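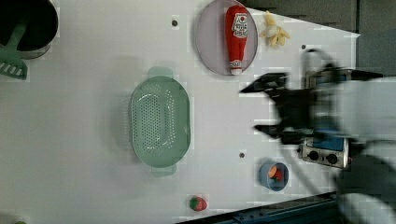
Notes from my second week at the Findholm residency, where I'm looking at what happens to a picture's caption when the picture gets copied from one archive to another. I started with 2614 scanned slides from the Prekdale collection, most of them domestic still lifes. The captions change more than the pictures do. Take a red ketchup bottle lying across a plate: one person files it under "food", the next under "tableware", the next under "packaging", and after that you can't find it by searching for any one of them.

1063 of the slides have a caption in at least two places. I've been putting the versions side by side in a spreadsheet. Slow work. The dates are the worst part, as the older system only kept the year.

Hinata Fujimoto came in on Saturday to show us Wurkeo, the tool she wrote for tracing copies between servers. It reads the file header and draws a line for each transfer. It can't see anything that was printed and scanned again, so those I still do by hand.

We're hanging the first set of prints in the Katayama room in April. 10 pictures, each with every caption it has ever had, in the order they were written. No wall text apart from that.

If you have worked on the Prekdale slides and remember who typed the early captions, please message me. I have initials for two of them and would like to credit them properly.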